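Skendent Battery Maintainer: One Winter In
Posted November 23, 2018 by Trudy Grimshaw

I bought the Skendent last February after my third dead battery of the winter. My car is an old wagon that mostly does the grocery run, and it sits for days at a time (sometimes a couple of weeks if my knee is acting up). The guy at Jerska Auto told me the battery itself was fine and that I just wasn't driving enough to keep it charged. So, a maintainer!

Setup took me longer than it should have. You get two sets of leads in the box, one with clamps and one with little rings that bolt on to the battery for good. I used the clamps for a month before I got brave enough to do the rings, and I wish I'd started there – now I just pop the hood a crack and plug in. The cord is a decent length, but my garage outlet is on the wrong wall, so I'm still running an extension.

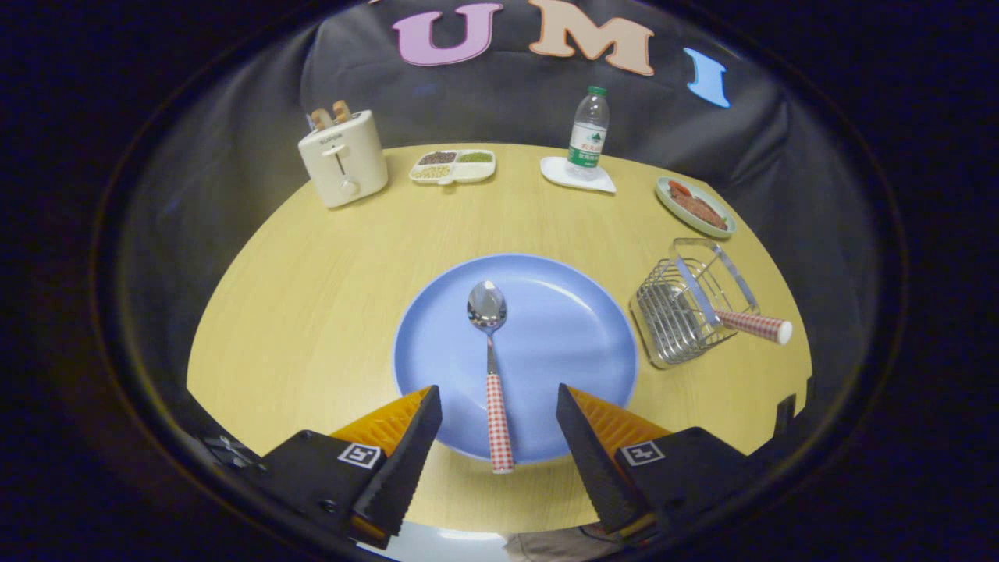

Can you leave it plugged in all the time? I do, for weeks on end, and it drops to a trickle once the light goes green.

My neighbor Albertina Cardoso has the Dristach, the one with the big screen, and she loves knowing the voltage. I tried hers over a long weekend and it's a nice unit, but the fan hums and it cost a good bit more than mine. The Skendent has one light, red or green, and makes no noise at all. For me that's plenty.

Gripes: the manual is printed so small I had to get a magnifier, and the clamps feel cheap. The mounting hook snapped the first time I hung it up, so it lives on a shelf now. I also wouldn't count on it to bring back a battery that's totally flat. Mine wouldn't even start charging one of those, and I ended up at the Rutherford service desk getting it done properly.

Since then the wagon has started every single time, even after I was gone 3 weeks at my sister's. I'd buy it again – just put the rings on the first day.

Questions? Use the contact form | © 2018 Trudy Grimshaw | Back to top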